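Open afternoon at the Ninach laboratory: questions to the project lead

The Ninach laboratory opened its doors to the public in March for the first time since moving into its present building. The afternoon was arranged jointly with Trumar, which lends the premises, and drew almost 200 visitors between one o'clock and half past five. Parties of 32 were admitted at fixed times and shown three demonstrations in turn. The project lead, who had been on her feet since early morning, agreed to answer questions for this newsletter once the last party had left.

Asked why the laboratory had decided to hold an open day at this stage of the work, she replied that the request had come from the neighbourhood. "We had letters from residents who wished to know what was being done in the building. It seemed to us that a written answer would be poor value when they could walk across the road and look."

Preparations took the greater part of the winter. The laboratory had to satisfy the building's insurers, mark out a walking route and decide which of its 11 current pieces of work could be shown. Several were ruled out on grounds of noise. One was withdrawn in the final week, when the partner firm, Vahidi, asked that its parts should remain out of public view until a contract had been signed. "That was a disappointment to the staff concerned," the project lead said, "but the request was a proper one and we respected it."

The first demonstration dealt with sorting, and the second with the checking of small parts by weight. The third, which drew the longest queue, was given by the group working on Nimier, the laboratory's programme on the handling of household objects. Visitors stood behind a rope while a member of the group explained each stage, and questions were taken at the end.

We asked whether the public had found the robots slower than expected. She agreed that many had. "People come with films in their heads. They expect something very fast or something very clever. What they see is an arm moving carefully from one place to another, and after a minute or two they begin to ask better questions than they would have asked of the film. A retired joiner wished to know how we tell the arm how hard to squeeze. We spent a good while on that."

On the matter of employment, which was raised by more than one party, she was cautious. The laboratory does not make products and does not advise firms on staffing. It publishes its results, and others decide what use to make of them. "I told visitors that I could speak for what our machines do today. I would not care to speak for what an employer may do in ten years' time, and I said so."

She was more willing to discuss the place of schools. Two classes attended in the early part of the afternoon, and the teachers had been sent a sheet of suggested topics beforehand. In her view the sheet was too long and the language too difficult. It will be rewritten before it is used again. 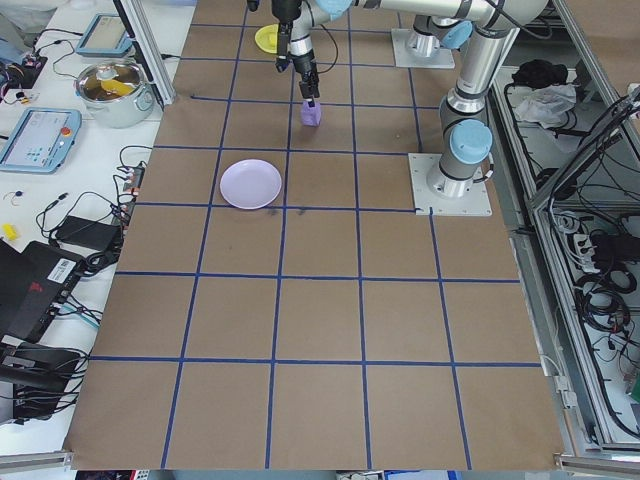
The Nimier programme is concerned with tasks that most adults perform without thought, such as setting a thing down in the right place and letting go of it. According to the project lead, the difficulty lies in doing so dependably when the objects and their positions change. The group therefore works with plain items on a surface on which any position can be readily described. "The blue tape gives everyone the same squares to talk about," she said. "A visitor can point to one, and we all know which is meant." She added that a small block held in two fingers above brown paper may look like a modest affair, and that parents had remarked on its likeness to a nursery game. The group takes no offence at the comparison. A pale plate and a block of much the same colour are, she observed, a fair subject for a discussion of how a machine tells one thing from another.

Asked what she would change, the project lead named the walking route, which brought two parties face to face in a narrow corridor, and the lack of seating for older visitors. Trumar has offered the use of its ground-floor meeting room on the next occasion. The laboratory also intends to provide printed notes in large type.

No decision has been taken on whether the open afternoon will become a yearly event. The staff are to be consulted first, and the result will be reported in this newsletter. Residents who were unable to obtain a place may leave their details at the Ninach reception desk between nine o'clock and four.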